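Robots, and Other Ways to Spend an Afternoon

The Clukley workshop opened its doors in April, and 29 of us went along to watch a machine tidy up. Kirsty Aitken, who ran the session, warned us at the start that we would find it slow. She was being kind. I have seen glaciers with more hustle.

The job on the day was pill bottles and a bin. It sounds like something you'd hand to a bored nine-year-old, but Kirsty says the team has logged 147 practice runs on it and still argues about the best way to grip a cap. We asked if it could do dishes. It could not. We asked when it might, and she went to check on the coffee. 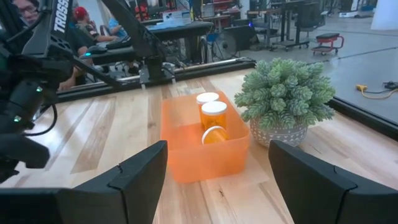

Three bottles in the orange bin, with one taking a lie-down at the front.

Eren is planning a second visit for the fall – names to him, please, as the room only holds 11 at the table and the rest of you will be craning over shoulders. Bring a cushion and something to read.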